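The Perfect Record of the Yellow Arm

For most of October, the best employee at Ritach was one that did not exist. It was a yellow robot arm in a simulated room, and its job was to pick up dice and set them on a flat board. According to the log it almost never missed. On the strength of that log, the same control software was loaded onto a real arm at the company's Tapley site, where on a Wednesday it drove its gripper into a tabletop at full approach speed and cracked a mounting plate.

A technician had her hand on the table when it happened. She was not hurt. The incident report gives that fact one line and spends 11 pages on the plate. 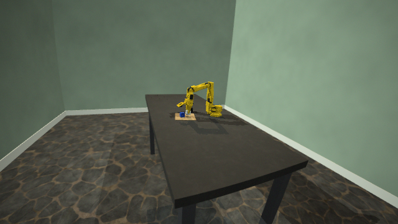
The simulated arm over the board, with a blue cube beside its gripper.

Ritach builds sorting cells for small parts, and like many firms its size it now does most of its testing in software. The pitch is familiar. Virtual robots don't break, don't need a safety fence, and can work all night. Prasevum, the package Ritach licenses, scores every run by itself and hands back a percentage in the morning.

Buppha Suwannarat was brought in from outside to find out what that percentage meant. She began by asking for the recordings, which surprised people. "They had the scores," she says. "They had charts of the scores. I asked who had watched the runs and there was a long pause."

She watched 26 of them. In 23, the software had awarded a success. By her own count, only 4 of those deserved it.

The fault was in how the software decided that a die had arrived. Prasevum checked the height of each die and its distance from the center of the board, and the distance allowed was set far too wide. A die could be lying on bare table and still pass. The height check was no help, as the board is thin and the margin was thicker than the board.

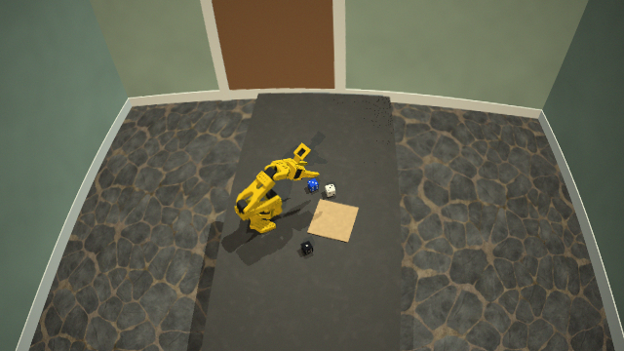 Scoring errors of this kind are dull, and that is part of why they last. A wrong number that looks bad gets chased down in an afternoon, while a wrong number that looks good gets put on a slide. Suwannarat's method was to stop each recording and ask a question a child could answer: is anything on the board? With the blue and white dice side by side just past one edge of it, and the black one off near a corner, the answer is no. She wrote down a lot of noes.

The bad scores had a second effect, and it leads straight to the cracked plate. The controller had been tuned against them. Settings that brought the gripper down faster and lower were never marked down for it, so they were kept. In the simulation, contact between fingers and table had been made soft to speed up the calculations. The real table in Tapley was steel.

Ewan Dunstan, who runs engineering at Ritach, doesn't dispute any of this, though he would put the weight elsewhere. He points out that the real arm had a force limit that should have stopped it, and that the limit had been raised during setup and not put back. "Simulation didn't crack that plate," he says. "A setting did."

Maybe so. But the setting was raised because the arm kept tripping its limit, and it kept tripping because it was pressing too hard. The machine was reporting a problem. The people setting it up believed the score.

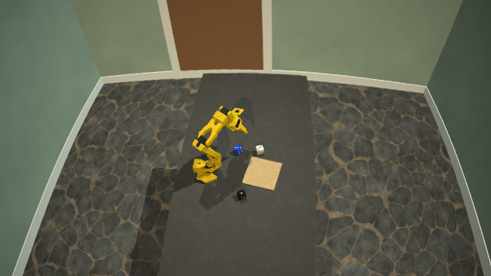 Three dice and an empty board in the simulated room.

Ritach has since narrowed the distance check and added a contact test, so that a die has to be touching the board to count. A person now reviews a sample of recordings before anything is moved to hardware. Dunstan calls the new process robust. I asked how large the sample was and he said that was still being worked out.

Votanley, the distributor that sells Prasevum, says the distance allowed is a default and that customers are expected to adjust it. The manual does say this, in an appendix. The quick-start guide, the one Ritach's engineers used, doesn't mention it – and neither did the training course, according to two people who took it.

Suwannarat has finished her report and moved on to another client, a packaging firm with a simulated arm of its own. It too has very good numbers. She has asked for the recordings.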